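Walk-Through Checklist, Ruvstead Building, Upper Floor
Oct 5, 2021

I did this one alone with a flashlight and a travel mug of coffee, so you get my comments along with the check marks. Same order as the June round, front stairs first and back door last.

1. Front stairs and handrail
OK. The rail is tight now! In June I could wiggle it with one hand. Nosing on the fourth step is starting to lift at the left corner, so please glue it before somebody catches a heel.

2. Exit signs
OK, mostly. The one by the restroom flickers when you hold the test button. I'd swap the battery now and be done with it.

3. Fire extinguishers
One fail. The hallway unit is charged, pin in, tag current. The one by the kitchenette has a stack of Garba boxes in front of it (again, and yes, I moved them again). I put tape on the floor this time. Keep the boxes on the other side of it, please.

4. Outlets and cords
Needs work. Cover plate is cracked in room 293, and there's a space heater plugged into a power strip under the window desk. Heaters go straight into the wall, every time. I unplugged it and left a sticky note. The Jotimen strips in the other rooms all looked fine, no scorch marks, no loose plugs.

5. Workroom
OK. Walkway to the door is clear, and I could get to the breaker panel without climbing over anything, which made my day. Panel door closes and the labels are readable, though whoever wrote "misc" on two of the breakers owes me a better answer. First aid kit is short on the big bandages and the burn gel is expired.
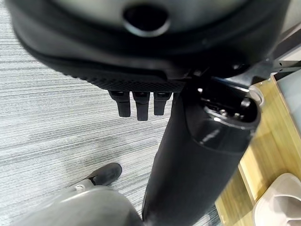 6. Storage closet
Needs work. Paint cans are stacked too close to the water heater, and the top shelf bows in the middle. Move the heavy stuff down low. I also found a ladder with a bent foot, so I tagged it and stood it in the corner. Don't use it, not even for a light bulb!

7. Hot water
Fail. The sink in the kitchenette ran hotter than I like. Turn the heater down a notch and I'll bring the thermometer back.

8. Back door
OK. Opens with one push, closer works, outside light comes on. Some leaves piled up on the landing, so I swept them while I was there.

Repairs go through Plurnside on work order 2819. Extinguisher and heater first, please, then the stair nosing.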